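# Notebook: Upper Level, Stavulgate Building

**July — opened 8:45**

Purpose of this entry: to record the condition of the mezzanine and its lighting ahead of the furniture move, and to set down the arrangements agreed with Stüber for the lower floor. The previous entry dealt with the storage rooms and should be read first by anyone who has not followed the matter from the beginning.

## Lighting

The complaint carried over from last month is that the upper level is too bright for desk work in the morning and uneven in the late afternoon. The fluorescent fixtures and the pendant lamps have been treated until now as a single system. They are on separate switches and should be entered separately in the maintenance sheet from this month on.

Readings were taken at desk height with the Skesus light meter. The highest value was 845 lux, at the position nearest the stairs with every fixture switched on. This is more than the work requires. With the pendants off, the same position was still comfortable for reading and for handling small parts. Readings at the back wall were lower and will be repeated, as the meter was moved during the first attempt and the value written down at the time cannot be trusted.

The white walls account for a good part of the brightness. The proposal to paint the wall behind the desks a light gray has been noted before and is noted again. No decision is required until the furniture is in place.

The pendants are to remain. They hang well clear of the walkway, and their black domes direct the light downward. When the lamps are next replaced, the color temperature should be matched to the fluorescent tubes. The present difference is slight but is noticed by those who sit between the two kinds of light for a full day. 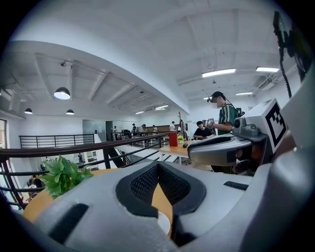
## Railings and stairs

The mezzanine railing has a wooden handrail over horizontal black metal bars. The curved section was checked by hand along its full length. Two fixing screws at the foot of the curve were found to turn under light pressure and were tightened. They should be checked again after the move, when the floor will have carried more weight than usual.

The finish on the handrail is worn near the head of the stairs. It is smooth to the touch and does not need sanding at present. A coat of the same oil used on the workbenches would be sufficient. A small patch should be tried on the underside first, as there is no record of what was applied originally.

Nothing is to be hung from the bars or tied to them. This includes coats, cable, and notices. The open spacing of the bars also means that small items placed close to the edge can pass through to the lower floor, where people are working. Trays with a raised lip are to be used for screws, inserts, and similar parts on any table near the railing.

The staircase is to be kept clear at all times, including during the move. Boxes are not to be left on the steps between trips — this happened during the spring delivery and must not be repeated.

## Lower floor and white furniture

Stüber has confirmed that the white furniture on the lower floor may stay where it is until the new pieces arrive from Pustlow. It will then be shifted toward the wall to make a wider passage from the foot of the stairs. The measurements in the earlier sketch were taken before the last rearrangement and are no longer valid. A new sketch is to be made on squared paper and placed in the back pocket of this notebook.

The question of noise was also discussed. Conversation on the lower floor carries readily to the upper level. The exposed ceiling offers little to absorb it, and the hard surfaces on both levels make the matter worse. Two remedies were put forward:

- Rugs under the seating on the lower floor, of a weight that will lie flat without tape.
- Felt panels fixed between the structural beams, subject to the approval of the building office.

The rugs are the simpler measure and will be tried first. The panels would need to be kept away from the light fixtures and should not cover any part of the beams that has to be inspected. A sample of the felt has been requested from Pustlow and is to be kept with the paint cards on arrival.

## Remaining work

1. Repeat the light readings at the back wall, in the morning and again after 4:00 p.m., with all fixtures on.
2. Label the switch plate so that the pendants and the fluorescent fixtures can be told apart.
3. Recheck the screws at the foot of the railing curve.
4. Test the oil on the underside of the handrail and leave it overnight before judging the color.
5. Draw the new sketch of the lower floor, with the passage width written in.
6. Ask the building office whether the beams may be drilled. If they may not, the panels will have to be clamped, and the order should be held until suitable clamps have been found.

The light meter has been returned to its case in the second drawer. The battery indicator was low at the end of the session — replace before the next readings.

*Added later, same notebook page:* the building office has asked for the weight of a single felt panel before it will answer item 6. The figure is not given on the Pustlow sheet and has been requested. The oil test may go ahead in the meantime.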